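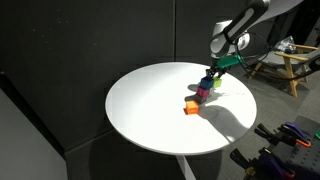
How well does the Stendale pedestal table hold up as an everyday kitchen table?

Well enough that I'd buy it again, though the top needs more wiping than I expected and the assembly sheet is poor.

I bought the round white one in November from Kovács, to replace a rectangular table that took up too much of a small kitchen. It cost $600, plus $80 for delivery to the door. Carrying it up the stairs was left to me and my neighbor Slamet Wijaya.

Assembly took an hour. The sheet has 7 drawings and no words, and drawing 4 shows the mounting plate upside down. Put the plate on with the countersunk holes facing you. The hex key in the bag is soft, so use your own.

The single base is the main reason to get this table. Chairs go in anywhere and knees don't hit a leg. Four people eat comfortably. We have had six for dinner, and the plates were touching.

It rocks a little if you lean hard on the edge. Tightening the center bolt after the first month helped. On an uneven floor you will want felt pads, as the base has no leveling feet.

Coffee wipes off. Turmeric left a faint yellow mark that took two days and some baking soda to fade. Pencil needs an eraser.

I also looked at the Jiltov, which is cheaper but has a narrower base. Viktória Lakatos at the store told me the larger Stendale top uses the same base as mine. I'd stay with the smaller one.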